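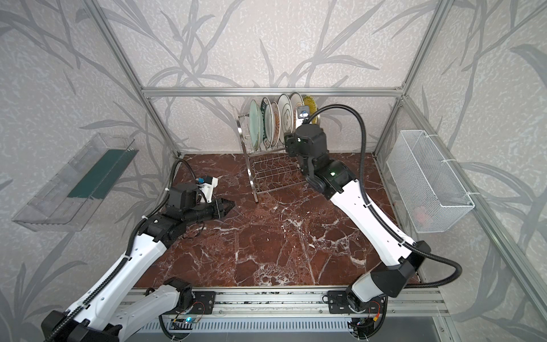 Ieva Pētersons
Recording Secretary, Rillstead Community Library Board

Minutes of the Regular Meeting, Thursday, February 11, 2021

Present: Soon-im Cho (Chair), Vikas Mishra, Līga Urbonaitė, Ieva Pētersons. Absent with notice: Pin-yu Tse.

The Chair called the meeting to order at 6:30 p.m. The minutes of the January meeting were approved with one correction - the spelling of Prindow Road in item 4.

1. Circulation. Mr. Mishra reported 924 loans for January, of which 741 were collected at the side door. Large-print titles remain in short supply. The Board asked that the waiting list be reviewed before any new order is placed.

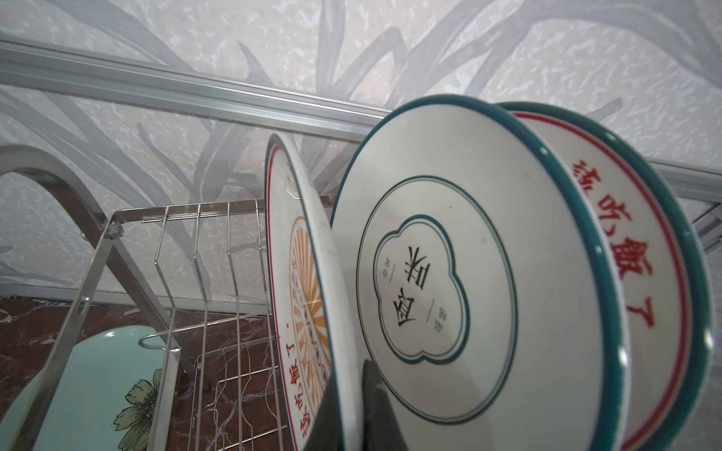

Ms. Urbonaitė asked whether holds from the Barrios branch were included in the total. Mr. Mishra confirmed that they were not and will list them separately from now on.

2. Roof repair. Two bids have been received for the reading room roof. The Chair noted that the bid from Plimano leaves out the gutters on the north side. Action deferred until a revised bid is in hand.

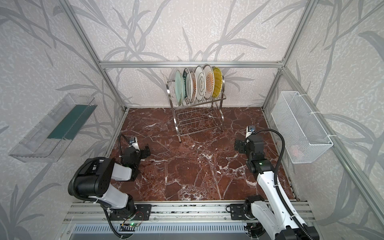
Ms. Urbonaitė will also ask the second bidder to state a start date in writing.

3. Children's books. Motion by Mr. Mishra, seconded by Ms. Urbonaitė, to spend up to $600 on replacement picture books. Carried, 4-0.

4. Overdue fines. The Board discussed extending the suspension of fines.
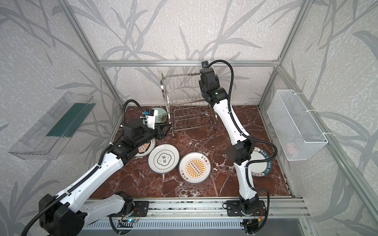
Members agreed that the present suspension should stay in place through the end of March, with notice posted at both entrances.

5. Public comment. One letter was read, asking for longer Saturday hours. Referred to Ms. Tse.

The meeting adjourned at 7:50 p.m.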